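Istdale Robotics Club forum > Student projects > Block sorter, is it worth the bother?

mestar_mk2
Read the write-up for the sorting project. 22 runs, and the claim is it "reliably" tells dark blue from light blue. Reliably according to whom? Same table, same lamp, same person putting the pieces down. I'd want to see it done in the other classroom before I believed a word.

gondoto
Fair, but it's a school club with a budget of 3 packets of biscuits. The Biswas rig we had before couldn't find a block at all.

mestar_mk2
Low bar. And the light piece is nearly the same shade as the tabletop. If your threshold is tuned to that one table you've taught it the table.

tin_opener
Disagree a bit. Pale piece on pale wood is the hard case, so leaving it in is the right call. I'd moan more if they'd used black card underneath.

mestar_mk2
Then publish the misses. The log has 1497 lines and the write-up quotes 4 of them.

gondoto
The log is mostly motor positions, you wouldn't enjoy it. But yes, I'll ask for the misses.

oddsock
Can I ask why the jaws open so wide? Ours went in like that last September and kept knocking the next piece along.

gondoto
Gives it more room if the position is off. We tried narrower and it came down on top of the block.

mestar_mk2
So the position is off, then. Put that in the write-up as well.

gondoto
Will do. Picture from the wrist camera below, make of it what you like.
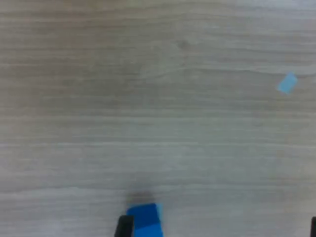 Darker block down by the jaws, pale one further up to the right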